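Fire crews' rota bill clears final vote, heads to governor

LOLTVILLE — A bill changing how overtime is worked out for county firefighters and ambulance crews passed its final vote on Friday, 77 to 36, and now goes to the governor for signature.

The measure replaces the present two-week accounting period with a 28-day cycle and requires counties to count training hours as hours worked. Under current rules, a firefighter called in for a mandatory course on a rest day is paid at the flat rate unless the total for that fortnight passes the overtime threshold.

Teodor Lazăr, who represents the crews' association at the statehouse, said the training clause had been the main point of difference between the two chambers.

"The upper house version left it to each county to decide," Lazăr said. "The conference text makes it a requirement, with a start date and a reporting duty. We can work with that."

The bill does not set a new pay scale. An earlier draft included a supplement for stations in the northern counties, where vacancies are highest, but the clause was removed before the second reading. Lazăr said the association would seek to have it considered separately next session.

Counties with fewer than 39 full-time crew members may apply for a one-year delay. Applications must include a staffing plan and the previous year's overtime record, broken down by station.

Wumpini Ankrah, a county finance officer who gave evidence in April, told members that the longer cycle would make costs easier to forecast but that payroll systems would need to be changed. The final text allows counties to claim part of that expense from the state's equipment fund, up to a fixed limit for each station. Claims for work done before the bill takes effect are excluded.

Members also adopted an amendment from Hạnh Doãn on leave records. It obliges counties to keep shift and leave data for six years — the present period is three — and to supply a copy to any employee who asks in writing.

If signed, the bill takes effect at the start of the next budget year. The governor's office said the text was under review and gave no date for a decision.

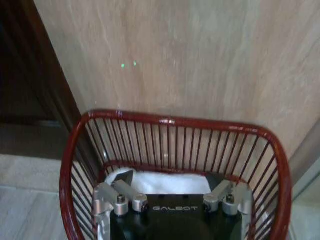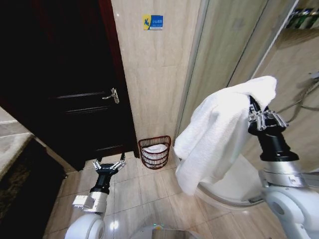

Also at the statehouse

A bill on licence fees for private ambulance operators was held over. It is listed for a first reading next week.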